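Week 2 handout: Pattern Repeats in Printed Wallpaper and Cloth
1 Sep 2024

Welcome back! Repeats are my favorite topic of the whole course, so bring tracing paper and plenty of it.

A repeat is the smallest block of a design that can be laid edge to edge and still make the full pattern. In a straight repeat the blocks sit level in every column. In a half-drop, each column slides down by half a block, and suddenly the eye has diagonals to follow (try it with one leaf and a pencil, it's a lovely moment!).

Large florals are the hardest. A big bloom shows its repeat from across a room, so designers turn some of the heads, vary the sizes and let fronds run over the joins. 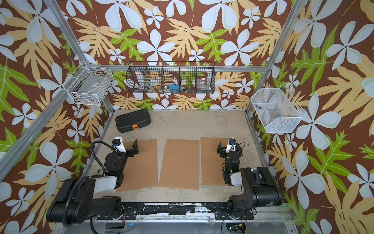
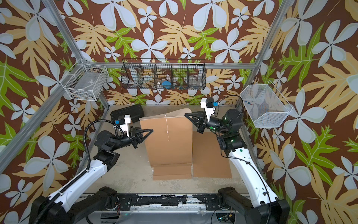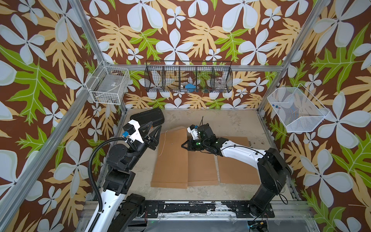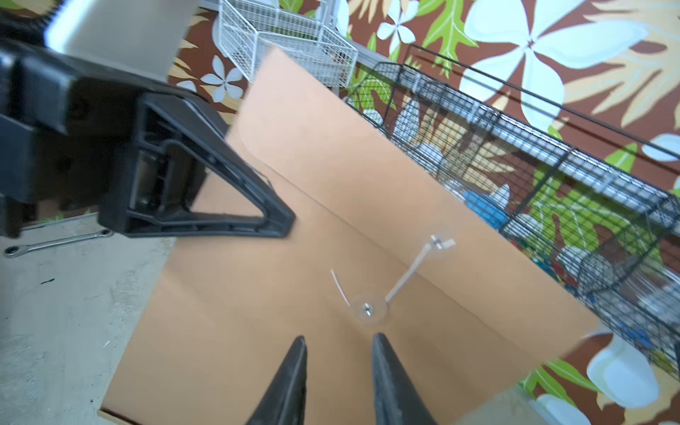

Darnier wrote in after last week's class that a half-drop wastes more paper than a straight match, and asked if the look is worth it. Often, yes! On a tall wall the extra length is small next to what you gain.

For next week, draw one block 29 cm wide, with at least 2 motifs crossing an edge. Then test it as a straight repeat and as a half-drop. The Selari sample book is on the shelf by the sink, and the Custska one has wonderful ferns in it. Please photocopy at 100 percent so the measurements stay true.

Reading: the chapter on block printing, up to the section on color order.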